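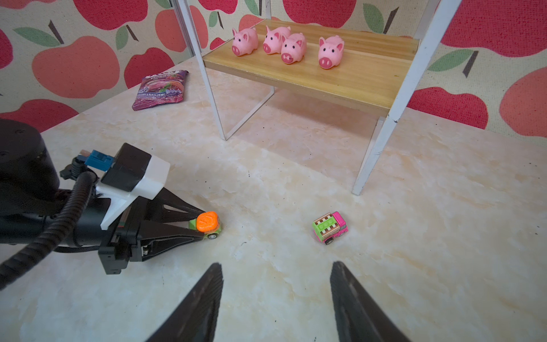

Moving week, sort of

2/21/19

Ok quick one, kettle's on and I've got the removalists ringing back at some point.

We got the house in Cusville. Keys in six days. Haven't slept properly since they told us. Rent's up a bit on the old place but there's a yard, and a bath, and a lemon tree that Krystyna reckons is dead. We'll see.

Quotes so far – 1,194 dollars from the first mob, 917 from the second, and the second lot want us to do all our own boxes. Fine. I've done it before. Never again I said, and here I am with the tape gun.

Sorting toys is the slow bit. Every time something goes in a box it comes out agian.

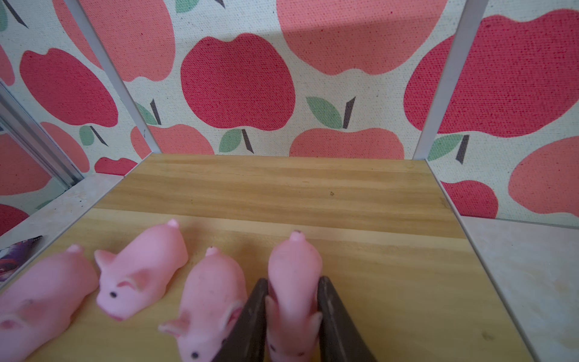 Pigs. All staying, apparently.

Rules for this move, writing them down so I stick to them. Books in small boxes. Label the side, not the top. Kitchen last. Sheets and towels in the car with us, learned that one at Sandance when we slept under coats in February and it still managed to be cold at 4 in the morning.

Still to do: power, internet, mail redirect, bond forms, tell the school. Cancel the bins? Do you cancel bins? Akihiko is lending us his trailer for two trips so the plants can go seperately. Big thanks to him, I owe him a carton.

Giving away: the grey couch, a heater, most of my jumpers. Not giving away: anything with wheels, I've been told.

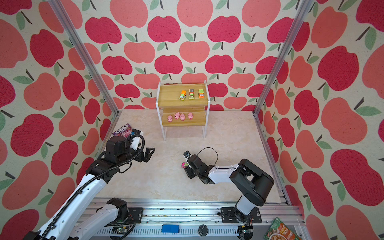
Trucks on the top shelf, green and orange

Right, phone's going. If anyone nearby has spare boxes, the thick ones, leave a comment and I'll come past on the weekend. Also butchers paper. And a decent marker, mine's had it.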